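Bednarek Home Study Questions "Whole-House Declutter" Promises

Households that buy a decluttering course mostly end up buying more storage, according to a review released in October by consumer group Vunau. The group followed 456 households that had paid for one of 2 popular programs, Waritz and Sikix, and found little to support the claims on the box.

"We kept hearing that a tidy home takes 10 minutes a day," said Panya Petchrat, who led the review for Vunau. "We asked both companies where that figure comes from. One sent us a brochure. The other sent us a coupon."
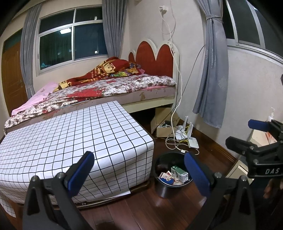

Packaging in a bedroom trash bin.

The review, paid for by housewares retailer Bednarek, also looked at what people threw out. Boxes and wrapping came up often in the household diaries - much of it from bins, baskets and dividers the courses told them to buy. Bednarek sells such items and says it did not see the findings before release.

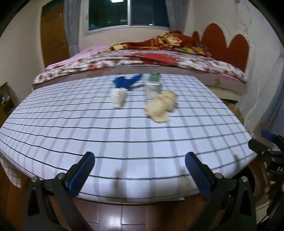
Both programs lean heavily on the "clear surface" rule, which says nothing should be left out overnight. Yupin Nilsuwan, who wrote up the diaries, doubts that it helps anyone. A crumpled blue cloth and a small white cup left out on a board would count as a failed day under the Waritz scoring sheet, she notes, yet they can be put away in seconds. "People gave up over things like that," she said.

Vunau is not telling shoppers to avoid either course. It does suggest asking for a refund policy in writing - and holding off on new bins until the old ones are full.

The full review is available from the Vunau press office on request.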